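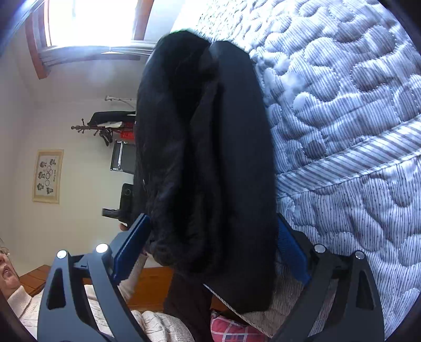 Fadetti – inscriptions and passages on Mithras, with notes

README, last touched 2019-11-12

What's in it: one plain text file per region, plus a master table (tab separated, UTF-8). 1,210 entries. Mostly Latin dedications, a fair few Greek, and 58 literary passages from pagan and Christian writers. The passages are in their own file, passages.txt, please don't merge them with the stones.

Why: too many web pages say Mithras was born of a virgin, had twelve disciples and so on, and give no source. Wanted somewhere to look it up. The rock birth is well attested. The virgin isn't, not in anything entered so far. If you know a text, send the reference.

Columns
id
place – modern name first, ancient if known
date_from, date_to – blank means no date, NOT year nought
language
text – expanded, brackets as in the printed edition
translation – mine unless marked
claim – which popular parallel it gets quoted for, if any
verdict – supports / against / silent / later than 300

That last one matters. Anything after AD 300 is flagged becuase an early Christian borrowing can't be argued from it without more work. It is still in the table. Filter it yourself.

Known problems
Seven entries are doubles, same stone published twice under different numbers. Listed in doubles.txt, not yet removed.
Translations of the Greek are rough. Don't quote them in print.
Ostia dates need redoing, did them in a rush in October.
Justin and Tertullian on the bread and the cup – verdict left blank on purpose. Both are hostile witnesses and I keep changing my mind.

Related
Skullico is the script that checks the brackets. Run it before sending changes. Panicker is the older list, Attis and Adonis only, no longer kept up and the numbering doesnt match this one.

Use it how you like, say where you got it. Corrections to the Fatley list, one entry per message, with the page number of the edition.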